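Dirix Glass Partition, Full Height 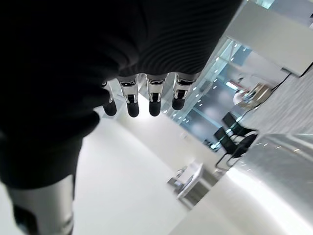 Tall glass partition and pale white floor.

Supplier: Skurar
Range: Dirix
Item number: 213
Use: indoor, dry rooms only

The Dirix is a full-height glass partition for offices, workshops and other rooms that need dividing without losing daylight. It is sold by the panel and can run in a straight line or turn a corner. A run is fixed at the floor and ceiling, so the wall behind it does not have to carry any weight.

Panels

The standard panel is clear glass. It picks up some color from the room and can look slightly blue or gray depending on the lighting. If you want a tinted or frosted panel, ask before ordering, as these are made to order and cannot be returned. Glass samples are available from the Zeltine showroom.

Panel width is 600 mm. Narrower end panels can be cut to fit, down to 192 mm. Please measure the opening at the top, the middle and the bottom, and send us all the measurements. Older buildings are often out of square and we cut to the smallest figure.

Floors

The floor track can be fitted to concrete, tile or resin. A smooth, level floor gives the best result. On a pale floor, order the light track seal. The dark seal leaves a line that is hard to clean off later. Underfloor heating must be marked out before drilling. For carpet, the strip under the track has to be cut away first, and this is not included in the fitting price.

Doors

A run can take up to 2 doors. Choose hinged or sliding when you order. Sliding doors need a clear panel next to them to slide across. Door handles are listed under Siu fittings and are sold separately, as are locks and floor stops.

Cleaning and care

Wipe the glass with a soft cloth and plain water, or a mild glass cleaner. Do not use scouring pads. Vacuum the floor track when you do the floor. Grit left in the track will wear the rollers on sliding doors. Check the ceiling screws once a year.

What is in the box

Glass panel, floor track, ceiling track, seals, screws for concrete, fitting sheet. Screws for other floors are on the Siu fittings page.

Delivery

Panels are delivered upright on a rack and need two people to lift. Check each panel for chips before signing.

Page updated 04/09/2023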